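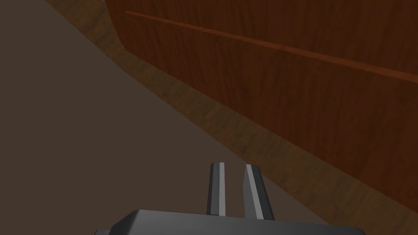
1/ Automating a furniture finishing line: notes after one season

Wekesa Lyimo, production engineering, Tomton works. Posted Aug 10, 2024. I look after the handling cells at a firm that makes wooden cabinets. We run every new pick in simulation before the arm on the floor is allowed to try it. Several people asked what that has done to the jobs. Long answer follows.

2/ The task is dull to describe. Small fittings and loose trim have to be picked up and presented next to a cabinet side, then held while a person fixes them. It used to take two people per bench, one holding and one fixing. The holder's job is the one we automated.

3/ The tool is a parallel gripper with two fingers. In the simulated view you look along it from behind, fingers open, with the cabinet panel ahead and to the right. The render is plain. Flat surfaces, wood grain, very little else. That is enough for checking approach angles and clearance.

4/ Clearance is most of the work. Our panels have a curved edge and a thin raised or grooved strip, depending on the range. An arm that comes in a few millimetres low will mark the veneer, and a marked panel goes back to sanding. The sanders keep a tally of whose fault it was. The cell is now a column on that sheet.

5/ We ran 2,112 simulated approaches for the Gachanja range before release. 40 were flagged as contact with the panel. Every one of those had the wrist rotated the same way, so we restricted the wrist and ran the set again.

6/ What simulation did not cover: dust. Fine dust on the finger pads changes the grip, and our model has no dust in it. In the first month on the floor, the cell dropped parts mostly in the last hour of the shift. The fix was a wipe-down at the tea break. It is written on the bench card.

7/ Now the people. There were eight holders on the line in January. None was made redundant, which was agreed in writing before the first cell was ordered. Two moved to fixing, three to inspection, one to dispatch, and two now run the cells.

8/ The two who run the cells had the hardest change. Holding a part is tiring on the shoulders but you can talk while you do it. Running a cell means watching a screen, clearing faults and deciding whether a fault is worth reporting. Both said the day is easier on the body and longer in the head. I have no measurement for that and I am not going to make one up.

9/ Pay. Cell operators were regraded up one band. Inspection was not, and this is still a sore point. Inspectors see more panels per hour than before, as the benches feed them faster. I think they have a case and have said so to the works manager.

10/ The fixers lost something too. A good holder reads the fixer and shifts the part without being asked. The arm holds exactly where it was told. Fixers now have a foot pedal with a small nudge in each direction. They use it less than I expected and swear at it more.

11/ Noise went up slightly at the benches. The compressor was moved outside the partition in week six. Should have been week one.

12/ On training: we put the operators in front of the simulator before they touched the cell. Half a day each. They drove the gripper up to the panel by hand, crashed it as often as they liked, and learned what the approach looks like from the tool's side. Fault reports from those two are far better than mine. They say which finger.

13/ On speed: the cell is slower per part than a person. It gains over a shift by being steady. If your line has short batches and constant changeovers, check the changeover time first. Ours is 8 minutes and it took most of the spring to get there.

14/ Next is the Prarkmont range, with a deeper panel and a tighter curve. The same gripper may not reach. If it doesn't, I would sooner leave that bench manual than fit longer fingers that flex. The fixers have been told this and have asked for it in writing as well.

15/ Retetti, our sister site, starts its first cell after the summer shutdown. Their operators are coming here for a week to sit with ours. I have asked that the engineers stay out of the room for the first day, me included.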